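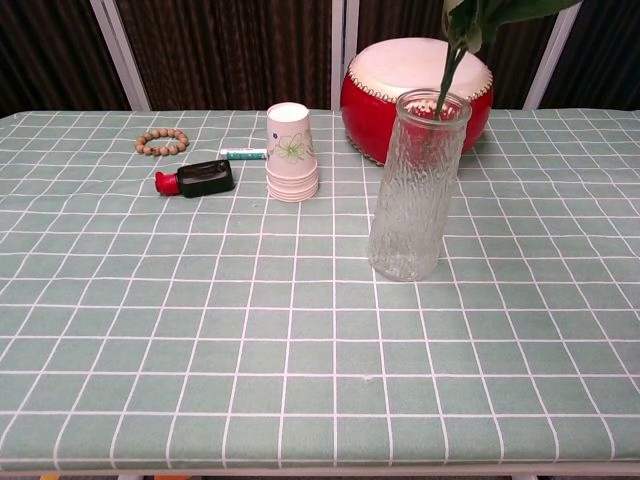
Craft market stall check, Gresero hall, filled in by Younes Morsy on 9 Sep 2021. I always begin with the doors and the heating, and I'm pleased to say both came out well this time. The side exit opens with one good push, the bolts are drawn back, and the mat that used to curl up has finally been replaced (thank you, whoever kept asking!). From there I move on to the tables, and I pay special attention to how the cloths hang at the front. A checked green cloth folded down over the front edge with a strip of floor still in view below it is just what I like, as a long hem is the first thing a visitor's shoe will find.

1. Exits and walkways
Pass. The main aisle is clear from the door to the kitchen hatch. Please keep it that way once the boxes start coming in - I know how tempting that corner is.

2. Electrical
Pass, with a comment. All 52 sockets have current stickers. The extension lead by the Stilusari stall was still wound on its reel, and it needs to be fully unwound before anyone plugs in a kettle or a lamp. I left a note and a spare cable cover.

3. Fire equipment
Needs action. The extinguisher near the stage is due for service in January and the tag is hard to read. Rollevlow have the order for a new tag. The fire blanket in the kitchen is fine, and its pull tabs are where they should be.

4. Screens and dividers
Pass. Give each one a gentle push at shoulder height and see that it settles back. Where a pleated brown screen stands behind a table, check the feet of the posts as well as the panels, and leave a hand's width between screen and table so the cloth doesn't catch. 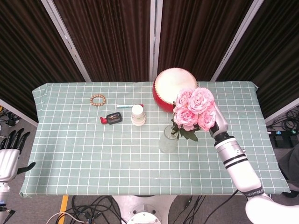 5. Small goods and children
Pass, with a comment. Loose beads and buttons go in lidded tubs, please, and well back from the edge. The Abdel Hamid family have kindly offered two extra tubs to anyone who is short.

6. Numbers in the hall
Limit is 132, stallholders included. The clicker is in the top drawer of the front desk, and it does need to be set back to zero first.

Still open: item 3, and the wobbly step at the back door, which I'll look at again when the tag is fitted.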